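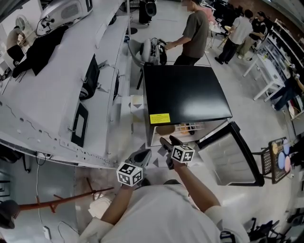 Gerrit Ngubane wrote back on our August report that he would rather see one pair of grippers that works every day than a second prototype nobody has time to repair. We took that as the instruction for this period and put the second prototype on hold. What follows covers the work on the Lemitz handheld pair at the Pusholm shared workshop up to November 2019, under the Vakudari small builds grant.

Hardware

Both grippers now have the same trigger linkage. The old one on the left side stuck at half travel and had to be pushed open with a thumb. Ruan Nkuna recut the link and moved the return spring, and the sticking has not come back. Each gripper carries a marker cube on a new mount with a locating pin, so a cube can come off for cleaning and go back on without a full calibration. We still run a short check after refitting.

The first set of finger pads from Hegyi wore through at the tips. Replacements in a harder grade are fitted. They last longer but hold smooth plastic less well, and we may go back to the soft pads for bottles.

Recording

Jovita Magaña has run the recording sessions. The task for this period is moving things in and out of a mini fridge with the door already open. We have 317 usable takes. Another 13 were thrown out after the marker track dropped for longer than our limit. Most of the dropouts happen when one gripper passes in front of the other, and turning the cubes on their mounts reduced them but did not end them.

Opening and closing the door as part of the take was in the plan for this period. It has not been started.
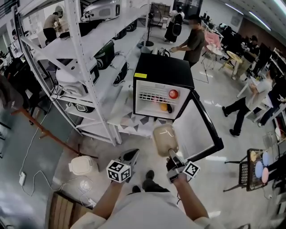 Fridge task with the handheld pair, bottle held in the right gripper.

Bottles are the slowest item. The narrow jaw has little to hold on a rounded body, and people recording for the first time tend to squeeze too hard and tip it. Dumisani Coetzee is drawing a wider finger with a shallow curve. We will print it at the workshop and try it before ordering anything.

Playback on the arm

The arm follows recorded paths at reduced speed without a load. With a load it drifts low at full reach, and we have 2 possible causes, the shoulder belt and the weight setting in the controller. Khanyisile Maluleke is checking the belt first.

Spending

Within budget. The pads cost more than planned and the bearings less. We ask to move what is left on the bearings line to filament and pads.

Next period

Wider fingers fitted and tested on bottles. Door opening added to the fridge task. Belt fault settled either way. We would also like 3 more evening slots at Pusholm, and will send that request to Gerrit separately with the revised schedule.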